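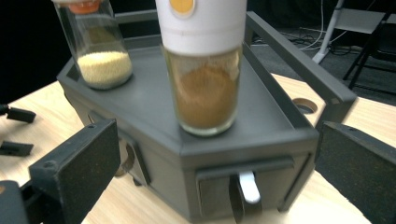 In Praise of the Half-Empty Spice Jar

I have come to believe you can learn more about a household from its spice rack than from its bookshelves. Books get bought for show. A glass jar with a little heap of brown powder in the bottom, and dust from the same powder stuck to the inside of the glass, has been put to use by somebody, and I find that comforting every time I see one on a dark gray rack beside somebody's stove.

For years I kept my own spices in a drawer, lying on their sides, in whatever packets they had come in. I owned 38 of them the winter we moved to Porkari (I know because I finally wrote them all down one November evening, when I should have been unpacking the plates). Four were paprika. I had been buying paprika for years on the firm belief that I was out of it!

So I bought a small metal rack, the kind with a rail to keep things from tumbling off, and I made myself a rule that whatever didn't fit would have to be used up or given away. It was a hard month. We ate a great deal of cumin. But I cook differently now, and I think better, with the few things I reach for standing out where I can see them, clear glass, so the level of each one is plain from across the kitchen.

People will tell you that light and heat are bad for spices, and they are right, and I have been told so at length by my relatives in Osman. My answer is that a spice in a dark cupboard keeps its flavor beautifully until the day you throw it out. Mine don't sit around long enough to fade. I buy small amounts from the market in Golirum, usually 90 grams at a time, and when a jar gets low I let it get low.

The other thing the rack gave me was the table. I hadn't understood how much of it I'd lost to packets and lids and bags held shut with clothespins.

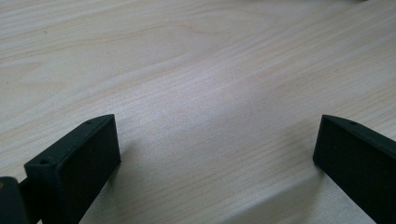 A bare stretch of pale wood is a lovely thing to come down to at six in the morning, with the grain showing and room enough to roll out dough without first moving eleven other things to the windowsill. I roll out a lot more dough than I used to. I also sit there with my coffee and do nothing much, which I would defend as a use of a table as good as any other.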